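### 3.2 The table, the tape and the tableware

Much of the literature on laying and clearing a table assumes that the table itself is beyond dispute. Our pilot sessions at Misholm cured us of this. Wako kept the Misholm record by writing positions in words, and her notes from a single Sunday contain "left-ish", "a bit left" and, in a moment of despair, "where it was before". Bañez, coding the same session in Lagos from the written record alone, placed the bowl correctly in 2 trials out of 30. We decided that a grid would be a kindness to everyone.

The grid is blue tape on a plain, dull surface. We considered printed sheets with numbered squares, but the printer at Trastisberg had opinions about paper wider than a tea tray, and tape was already in the drawer. It was laid by hand and by eye. Readers who value a true right angle may wish to skip ahead to Section 4. The strips wander a little, and where one length met another the join was pressed flat with a thumb and left alone (Figure 2). None of this matters to the coding scheme, which asks only which cell an object occupies or which line it touches. A wavy line is still a line.

The tableware was chosen for dullness. We wanted pieces that a coder could name at once and that no participant would feel moved to comment on. In this we were half successful: light blue plastic cups, plain and tapered, and a bowl of so faint a pink that Bañez's log has it as pink before lunch and white after. The codebook now says "bowl".

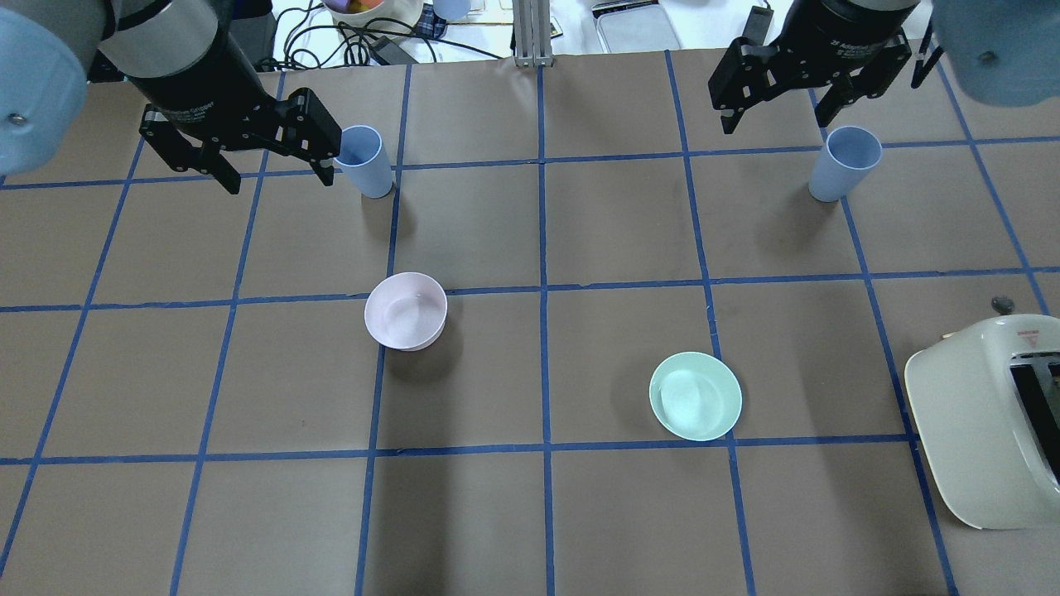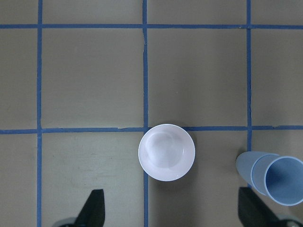
**Figure 2.** Tableware on the taped grid, first and second view. Both light blue cups are upright in the first; in the second, a light blue cup lies on its side. The bowl sits on a tape line in each.

Two features of the layout in Figure 2 caused more discussion than their size deserves. The first is the bowl on the line. Our original scheme gave each object one cell, in the cheerful belief that objects would stay inside them. A bowl has no such loyalty. Coders dealt with straddling bowls in private and incompatible ways: Wako gave the cell to whichever side held more of the base, while Bañez went by the rim, and each was surprised to learn that the other existed as a school of thought. The revised scheme records the line as a position in its own right. A bowl on a line is "on the line", and no one need hold a ruler over it.

The second is the cup on its side. An upright cup has a position; a fallen one has a position, a direction and, on an uneven table, plans. We code the cell under the rim, then note which way the mouth points, using the four edges of the table as the compass. Where the mouth points at a corner the coder picks the nearer edge and moves on. We do not record whether a cup was laid down or knocked over. Early coders were asked to judge this and produced some lively prose, but very little agreement.

With the revised scheme, the two coders worked separately through a fresh set of 40 layouts taken from the Orkivlow sessions. They agreed on the bowl in all but 2, and both disagreements concerned a bowl touching a line with its edge and sitting chiefly elsewhere. We have since added the word "touching" to the codebook, together with a small drawing by Wako that is clearer than the paragraph it illustrates. Cups gave no trouble while upright. The figures for fallen cups are given separately in Section 4.1, where they can be viewed by readers of a steady temperament.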